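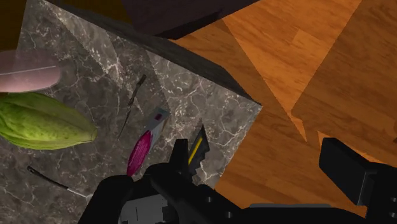 *Fig. 1. Wrist view from one simulated counter layout. Marble top, clutter on the left, gripper coming in from the lower part of the view.*

# Unit 7: Randomized scenes and what they buy us

Last unit we trained a grasping policy on one clean kitchen and got a very good score in that same kitchen. Then we changed the countertop and the score fell through the floor! This unit is about the simplest known cure, which is to change nearly everything about the scene while the task stays fixed, and about how to tell whether the cure worked. It's my favorite part of the course, because the idea fits on an index card and you can still argue about the details for a whole afternoon.

Have your notes on imitation learning nearby. We use the same setup: a set of demonstrations, a policy that maps camera views and joint readings to arm motions, and a loss that punishes the policy for doing something the demonstration didn't do.

## 7.1 The basic idea

Domain randomization means drawing the scene from a distribution each time you start an episode. Write the scene as a list of settings, *s*. Some of these matter to the task (where the target is, how it's turned) and some don't (what the floor looks like). We train on many draws of *s* and hope the policy learns to ignore the second kind.

Look at Fig. 1 with that split in mind. The gray veined marble, the orange floor and those hard-edged shadows on the wood are all nuisance settings. If the task is "pick up the packet," then the packet's position and angle are task settings. So what about the knife lying next to it? That one is harder! Its color shouldn't change the grasp, but its position can, since a finger might hit it on the way down. Clutter is half nuisance and half task, and a lot of bad results come from treating it as all one or all the other.

## 7.2 Our scene generator

The course scenes come from Clomow, our in-house generator. For each episode it draws from four groups:

- **Surfaces:** counter and floor materials, plus the scale and rotation of the texture.
- **Lights:** direction, strength and softness of shadows.
- **Objects:** which ones appear, where they sit, how they're turned. They are dropped from a small height and allowed to settle.
- **Camera:** small shifts of the wrist camera mount, plus a little change in field of view.

The object library mixes things you'd expect on a counter with things you wouldn't. In Fig. 1 a big ribbed green pod, something like a cacao pod, is sitting right beside a pink thing that looks like a sausage. Great! We don't want the policy to learn that food always comes in sensible pairs.

The training set for the lab has 3,000 episodes. The held-out set has 1,384, and it uses 11 counter materials that never show up in training. Please don't peek at the held-out materials while tuning. I know it's tempting.

## 7.3 Why the thin things are hard

Every year somebody asks why the success rate on pods is so much better than on knives, when the pod is the strange object and the knife is the ordinary one. Go back to the figure and find the knife blade. It's silver-gray on gray stone with pale veins, and the blade's slender outline almost blends into them. A network that has learned "look for a long thin bright shape" will find a dozen of them in the marble.

Three separate effects get mixed together here, so let's name them:

1. **Contrast.** Object and surface have similar colors. Randomizing surfaces helps, because on other counters the blade stands out and the policy gets a clean signal.
2. **Resolution.** A blade seen from above may be only a few pixels wide after we shrink the view. Randomizing surfaces does nothing for this one.
3. **Contact.** Even with perfect vision, a flat object on a flat surface leaves the fingers very little to close on. That's a problem for the grasp planner.

When you report a failure, say which of the three you think it was and how you checked. An easy check for contrast is to replay the same episode with the same seed and swap the surface only. If the policy now goes to the right spot, you've found your answer.

## 7.4 The gripper blocks its own view

A wrist camera gets closer as the hand gets closer, which is wonderful for fine detail. The price is that the fingers are always in the way. In Fig. 1 the black gripper fills much of the bottom and lower right, and the packet is already close to one of the finger pads. A moment of motion in the wrong direction could hide part of it.

We deal with this in two ways. The policy takes a short history of views as input, so it can use what it saw before the target was covered. We also leave the gripper's own look fixed. People are often surprised by that choice, and it's a fun one to argue about! My reasoning is that the gripper is the one thing in view that will be the same on test day, and its fingertips give the policy a reference for where the hand is.

The Pladell variant of the method does randomize the gripper color. Try both in the lab and see which side you land on.

## 7.5 How much is too much?

If you widen every range as far as it will go, training slows down and the policy turns timid. It hovers. In our runs the worst offender was light strength, where the darkest draws left so little to see that the best thing the policy could do was guess.

The Vasconcelos schedule starts with narrow ranges and widens each one only when success on the current range passes a threshold. It's easy to code:

```
for each setting k:
 run test episodes at the edge of range k
 if success > threshold:
 widen range k by one step
 else:
 leave range k alone
```

We use 30 test episodes per setting. With fewer, the success estimate jumps around and ranges get widened by luck. Narrowing a range again is allowed in some versions. I left it out of the starter code to keep the plots readable.

## 7.6 Lab

Starter code is in the Tadesus folder. Work in pairs.

- Train the baseline with no randomization and record the held-out score.
- Turn on one group at a time, then all four.
- Pick one failure on a thin object and run the surface swap from 7.3.
- Run the schedule from 7.5 and plot each range against training steps.

Use the same seeds for all runs. Hand in your plots with a page of text, and include at least one failure you can't explain. Those make the best discussions, and we'll open Unit 8 with them.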